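Search tickets Go

Script library: character names missing from PDF copies after the move to Plasus
Opened Nov 20, 2020, by the literary office, Clistbridge New Plays
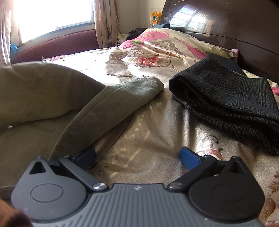
Plasus support replied first that a missing character name is nearly always a font problem in the original file, and asked us to open the same script on a second computer before we do anything else. We did this. The names were missing on the second computer too, and also on a tablet, so I am writing the whole matter down from the beginning.

What we see

We keep the scripts sent to our new plays program in a library. Until this fall the library was in Carkon, and now it is in Plasus. The move was done by Kwofie, the company which also hosts our website. In total 1,877 scripts were moved. The writer's own file is kept as it was sent, and next to it the system makes a reading copy as PDF, with our cover sheet in front and without the writer's name, for the readers who must read blind.

The problem is in the reading copy. In some scripts the dialogue is there and the stage directions are there, but the name of the character who speaks is gone. The line where the name should be is empty. In a play for one actor this is a small thing and perhaps the reader does not notice it. In a family play with a dinner in the second act it is impossible to follow who speaks to whom.

One of our readers sent back a report where she praised the writer for "leaving all the lines unassigned, as in some contemporary work." The writer did not leave them unassigned. I mention it because this report had already been counted in the score, and we had to take it out and ask for a new reading.

What we expect

The reading copy should have the same words as the writer's file, except the title page.

First checks

I opened the writer's file for eight scripts with the problem. All the names are present in all eight. So the loss happens when the reading copy is made, and no writer has to send anything again. This was a relief for the office, and I ask everybody to please not write to the playwrights about it.

I made the reading copy again by hand with the "Rebuild" button. Same result, the names are missing.

I downloaded the writer's file, uploaded it again as a new test script, and built from there. Same result.

I printed a reading copy on paper. The names are missing on paper also — but when I select the text on the screen and paste it into an empty document, the names appear. They have white color. So the names are inside the PDF and they are painted white on white.

Reply from Plasus support

Thank you for the detailed notes. White text suggests that the blind reading filter is involved. This filter hides the writer's name by looking for it in the document and covering it. Could you tell us what is written in the "Hide in reading copy" field for the affected scripts?

Our answer

The field has the writer's name, and after it a comma and the word CHARACTER. I did not put this word there and my colleagues did not either. In the scripts without the problem the field has only the writer's name.

I searched the library for this word in this field and the result is 309 scripts. I opened a handful from different years and all had the problem.

Reply from Plasus support

That word is the name of a paragraph style used by several script templates. The filter accepts a style name as well as a plain phrase, and when it recognizes a style it hides every paragraph formatted with it. Plasus does not add style names by itself. Please check the import file.

Checks on the import file

Kwofie still had the file and sent it to us the same afternoon. I am not a technical person, so I describe it as I understood it.

In Carkon there was a box called "Casting note." Writers used it to tell us about the cast, for example that two roles are doubled or that a role can be played by any gender. Plasus has no such box. In the import file the column was placed one step to the left for a part of the scripts, and it landed in the hiding field together with the name. Most casting notes are long sentences, and the filter did not find such a sentence in the play, so nothing was hidden and nobody saw any difference. But our old submission form had a help text in the box which began with the word CHARACTER, and if the writer left the box untouched, this word was saved.

So the damage comes from the scripts where the writer wrote nothing. The writers who filled in the box with care had no damage in the play, but their casting note is now in the wrong place and our casting people cannot find it. I ask that both things are repaired and that the ticket is not closed after the first one.

What we tried and what did not help

Changing the language setting of the library. No effect.

Switching off the cover sheet. The cover disappears and the names are still white.

Switching off blind reading for one script. The names come back, and of course the writer's name comes back also, on the title page and in the header of each page. We cannot use this for the readers.

Removing the word from the field and pressing "Rebuild." No effect the first time, and I was quite discouraged. Then I read in the help pages that a reading copy is kept in memory until the script is saved again. You must remove the word, press "Save," leave the script, enter it again, and only then press "Rebuild." After this the names are black and everything is correct.

Repair

Doing it by hand takes a few minutes for each script, and the literary office is two people. We asked Kwofie to do the correction on all scripts together. They prepared a small file which contains only the script number, the corrected hiding field and the casting note in its own new column. Before the import we did the following:

Exported the full library and stored it outside Plasus.
Closed the readers' access and put a message on their page.
Tested the file on eight scripts, four with the word and four with a real casting note.
Compared each new reading copy with the writer's file, page by page.

In the test one script was still wrong. The writer has the last name Character's, or so the system believed, but it was only that an apostrophe was copied wrongly from the title of the play. We corrected this one by hand.

The import ran in the evening and finished without an error message. The next morning I searched for the word again and there were no results. I opened scripts from every season which we have in the library, and the names are visible. The casting notes are now in a custom box, which we named "Casting note" as before, so the people who are used to it will find it.

Remaining points

Reader reports. A report written on a damaged copy is marked with a yellow flag. Readers can change their report or confirm it. We do not delete any report without asking the reader.

Scores. The ranking for the November meeting was calculated before the repair. It must be calculated again after the flagged reports come back. The meeting is moved for this reason, and the new invitation was sent separately.

Downloaded copies. If you saved a reading copy on your own computer or sent it to your e-reader, it is still the damaged one. Please delete it and download it again. The new copies have a small letter R after the script number on the cover sheet.

Request to Plasus. The filter should show a warning when it hides a whole paragraph style. They registered it as a wish and gave no promise when it will be done.

Status: solved, open for the reader reports
Category: Script library / reading copies

Comments

Same problem here in a small company with the same import from Carkon, only that by us it was the stage directions which disappeared. The word in the field was ACTION. Your order with save, leave, enter, rebuild worked for me. Thank you for writing it down.

Does the yellow flag also appear if I only read half of the script before the repair? I have no report yet, only notes.

Reply: no, the flag is only for finished reports. Please download the new copy and continue from there, your notes are kept.

I read one of these and really thought it was a choral piece. I have now read it again with the names and my opinion is different, so I would like to change my score. Where is the button?

Reply: open your report, and the button "Revise" is under the flag.

For the next season, can the help text in the casting box be in gray and not be saved? I think this would avoid half of the trouble.

Clistbridge New Plays, Literary Office | Contact the help desk | Copyright Clistbridge New Plays | Back to top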